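Robots on the Packing Line: What Changes for the People Who Stay

Student project report, September
By the Clurkstead Work and Technology project group

212 shares | 4 comments

Our group picked Zodberg because one of us had a summer job there and kept telling the rest of us about the arms. Zodberg packs mail orders for small shops out of a warehouse in Plakville. When we started, three of us had never been inside a warehouse at all. After four visits we can tell a tote from a tray and we have strong feelings about packing tape!

The question we set ourselves was simple to write down and hard to answer: when a robot takes over part of a packing job, what happens to the rest of the job? Most of what we read before the first visit was about how many jobs disappear. We wanted to know what the day feels like for the people who are still there.

How we did it

We interviewed 14 packers and two shift leads. The talks lasted between ten minutes and an hour, mostly in the break room. We also stood by the line for one full morning shift and wrote down what people did with their hands, where they walked and who they talked to. The company let us choose whom to ask, and we promised not to use names, so you won't find any in this report. The packers chose whether to take part, and two of them changed their minds afterward, so their answers are not included.

What the robots do

The arms handle one part of the work: moving items and boxes at the packing tables. People still do the gift orders, the fragile things, the returns and anything soft or floppy. The grippers are plain two-finger ones. We expected something that looked like a hand, and seeing how much can be done with two pieces of metal that open and close was one of the best parts of the project.

Before a new kind of item goes onto the line, the setup team tries it out in simulation. This was a surprise to all of us. We had pictured somebody typing commands next to the real arm, but a lot of the preparation happens on a screen, with a virtual gripper, a virtual table and virtual things on it. Flat, thin items like cards get a lot of attention there, and so do big boxes, since a box can be wider than the fingers can open.

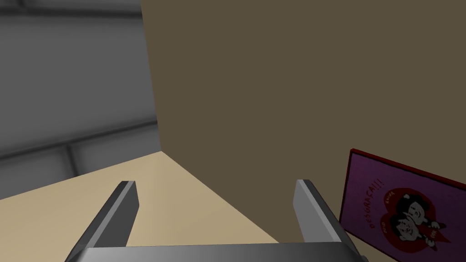 Simulated view from the gripper, fingers open, with a large box ahead and a purple card leaning against it.

Two packers now spend part of the week with the setup team, and we think this is the most interesting change we found. They know which boxes sag and which cards slip out of their sleeves. One of them told us she used to think of that as "just stuff you know" and now it gets written down and tested. She looked so pleased when she said it – we all noticed.

What changed for the packers

Lifting came up first in nearly every conversation. People said their shoulders feel better at the end of a shift. One packer has started bowling again, and he spent most of his interview on that, which was fine with us.

The second thing was walking. In the old layout each packer had a fixed table and stayed there. Now one person looks after several stations and goes where a light comes on. Some love it. Others miss having their own table with their own tape gun and their own radio.

We also gave out a short survey. We handed out 70 forms and got 62 back, and we are very grateful for that. Of the people who answered, 15 said they would go back to the old way if they could. The most common reason was the company of the person at the next table. The stations are farther apart than the tables used to be, and you can't chat across them. We had no question about this on the form. People wrote it in the margins.

The third thing was stops. When an arm stops, a packer clears the station and restarts it. The training for this took one afternoon, on a Monday, and almost everybody told us it was too short. Newer people felt nervous about pressing the button, and they tended to wait for a shift lead. The people with more practice have become the ones everybody calls over. They like being asked, but it isn't in their job description and it isn't in their pay.

What we would suggest

A second training afternoon, a month after the first, when people have real questions. Pay or a title for those who help with stops. And at least two stations moved close enough together for a conversation. We showed these ideas to the shift leads and they are already measuring the floor for the last one.

What we didn't get to

We had no night shift interviews. We also wanted to compare with the Zürcher warehouse across the river, where all packing is still done by hand, but the visit fell through twice. If another group takes this on next year, start there, and ask early.

Comments (4)

packedlunch: I work in a place like this and the bit about chatting is so true. I got the nicer back and lost my best work friend to the other end of the hall.

Tilda_R: Great read. Did the people who went to the setup team get a raise?

Clurkstead group: @Tilda_R A small one, for the hours they spend there. The ones who help with stops don't get anything extra yet.

mossgreen: Would love to see the survey questions, can you post them?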